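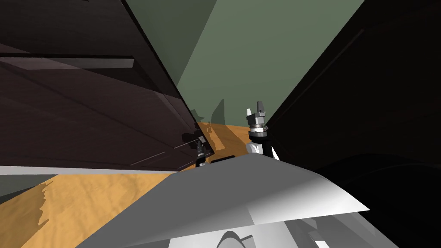 I've had the Zikon home robot simulator for three weeks now, on the $46-a-month plan, and in that time I have taught a two-armed robot to do very little in a great many kitchens.

The pitch is simple enough. You pick a room, drop in a robot, and practice chores without breaking anything you own. Zikon lists 220 rooms. I've been through enough of them to say that whoever furnishes these places loves brown cabinets.

What works: the arms. Both grippers respond quickly, and the wrists turn the way I ask them to. Setup took me one evening and one sandwich.

What doesn't: the robot's-eye view. Half the time I'm steering past my own shoulder, like driving a truck from the back seat. Sevim Eren at support told me I could move the camera "in settings." There are 197 settings. I found it in October, under Audio.

Would I pay for another month? Probably. The $500 yearly plan is another matter, mainly because Zikon and I can both multiply 46 by 12 and only one of us thinks the discount is generous.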